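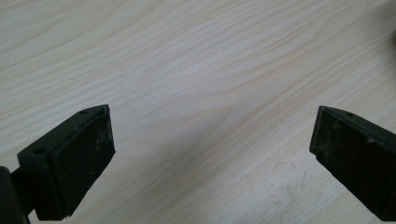

Kusum Prajapati wants to talk about finish before I've got my coat off. Fine by me. She makes tables, has done for 13 years, and the first thing she asks is what I eat dinner on.

I tell her. Laminate, from a flat box. She nods. "So you don't worry about rings."

Her shop, Falent, is two rooms behind a tire place. Sawdust in the front, finishing in the back. She mostly builds tabletops now, pale ones. Five years ago it was all walnut, people wanted everything the color of coffee. Then a customer brought in a picture of a kitchen in a magazine and it was all cream and sand, and after that the phone didn't stop.

"I had a whole rack of dark boards I couldn't sell. I made shelves out of them. My sister has a lot of shelves."

What does she look for in a light board? Grain, first. She likes it to move. Long wavy lines going across on a slant, so your eye has somewhere to go when you're bored at breakfast. Straight grain is easier to sell in a showroom, she says, and duller to live with.

"I'll turn a top around maybe ten times before I decide which end faces the door. My husband thinks I'm crazy. But if you've got a busy part and a calm part, you want the calm part where the plate goes."

And pink? Some pale wood has a pinkish streak in it. Customers ask her to get rid of it.

"I tell them no. You'd have to stain it, and then you've got a stained table. Leave it a year. You'll stop seeing it, or you'll like it." She thinks about this. "Mostly they like it."

We move to the back room. It's warm, smells like oil and oranges. There's a radio going and she turns it down, not off.

I ask the question everyone must ask — oil or varnish?

"Everyone does ask that." Oil for people who'll look after it. A matte varnish for people with kids, or people who say they'll look after it. She used to push oil on everyone and then got a string of calls about water marks. One family had put a wet flower pot down in July, gone away for two weeks, and came home to a black circle. She drove out and sanded it herself. Didn't charge. Wouldn't do that again, she says.

The sheen is the other fight. Shops like gloss because it photographs well. She hates it on light wood. "It looks like a bowling alley. You want just enough that the light from a window slides on it a little. If you can see the lamp in it, too much."

So how does she get there? Thin coats, and patience, which she says she doesn't have. Sand, wipe, coat, wait overnight. Sand with the fine paper. Coat again. She runs the flat of her hand over it with her eyes shut, because she says you catch more that way then by looking. Dust is the enemy. She mops the floor before a last coat and nobody is allowed in, including the dog.

Scratches next. I say my worry with a pale table is every little mark would show. She says it's the other way around.

"Dark shows everything! Crumbs, dust, where the cat walked. Light wood hides a dry scratch pretty well. What it doesn't hide is wine. Or turmeric. I cook with turmeric every day, so, you know, I've made my peace." Her own table at home has a yellow patch near the stove end. She tried lemon juice on it, then sun, then gave up.

Her advice for an ordinary week is short. Damp cloth, then a dry one. Go with the grain. No spray polish — it builds up and goes gummy, and then whoever refinishes it has to get all that off first. Something hard and grubby, tools, a bike part, whatever, put a towel down. Grit is what does the damage, more than weight does.

"People slide things. Don't slide. Pick it up."

Money. I ask and she doesn't mind. A small top without legs starts at 900 dollars. Refinishing one that's in decent shape is 300, more if there's an old coat of something nasty on it. She knows that's a lot. She also knows what the boards cost her, and says the price of good pale stock has gone up every time she's ordered this year.

Does she ever tell people not to buy from her?

"Sure. If you're renting and moving every spring, get something cheap. Or find an old one. I'd rather fix up somebody's grandmother's table then sell a new one to a person who's going to drag it up three flights of stairs."

She has a name for her newest line of tops, Wato, and when I ask what it means she laughs and says it was free and it fit on the stamp. The stamp is tiny, goes on the underside, where you'd have to crawl to find it. The line before was called Dratier. That one didn't fit on the stamp.

Last thing. I ask about clear space, because she brought it up on the phone. She has a rule at home that the table gets emptied every night. Mail, keys, homework, all of it goes in a box in the hall. In the morning it's bare wood and nothing else until somebody sets down a cup.

"My son says what's the point, it fills up again by four. Well, yes. But I get to look at it till four."

She's got a top to turn over before it's too tacky to touch, so that's my cue. She hands me a folded square of fine sandpaper on the way out. For the laminate? I ask.

"No! God, no. For the next one."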